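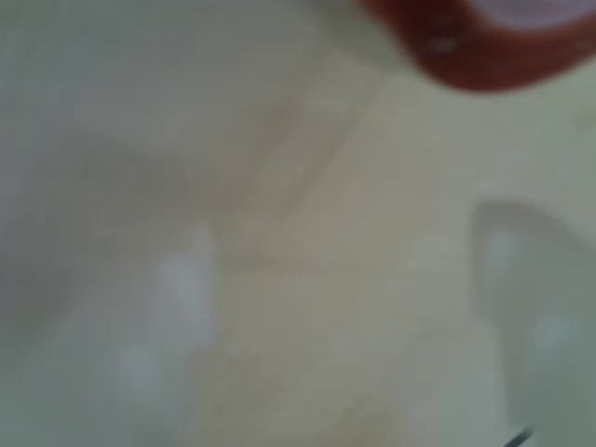
Buthelezi Workshop, Small Automation Group | Progress report to the Golska Fund | May

Thank you, first of all, for being so patient with us over the winter, and for the kind note that came with the second payment. We have now spent most of the first part of the grant and would like to tell you where it went and what we hope to buy next, so please bear with us if this runs a little longer than the form allows!

You gave us 4,000 dollars for the Skalladska project, and the plan was always to learn on small printed arms before asking anyone for a bigger machine. We are very glad we did it that way. Printing the links ourselves kept the cost of plastic low, and when we change our minds about a bracket (as we do, often) it's a matter of hours and a bit of filament. The servos are the part that eats the money. We set aside 400 dollars for spares and have already dipped into it, mostly for wrist joints, and we'd ask you to let us raise that line when the budget is redrawn.

The tasks are still simple ones, done on a tabletop marked out with black tape, with ordinary things like rolls of tape to work on. 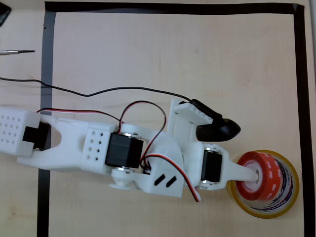

For the second half of the year we have two purchases in mind, and we'd love your thoughts on both. The first is a proper set of cables and connectors from Jolora, who quoted us 80 dollars a set. We would take 2 sets and keep one on the shelf. It sounds dull next to a new arm, we know, but loose wiring has cost us more afternoons than anything else, and everybody here would cheer. The second is a sturdier bench with fixed mounting points, and there we're still collecting prices, so please treat it as a question for now.

We are holding off on the larger arm until the autumn. The shop floor needs a second power circuit before it could go in, and our landlord has promised us a date for that work. As soon as we have it in writing we'll send it on with the revised budget and the servo receipts, which are being scanned this week.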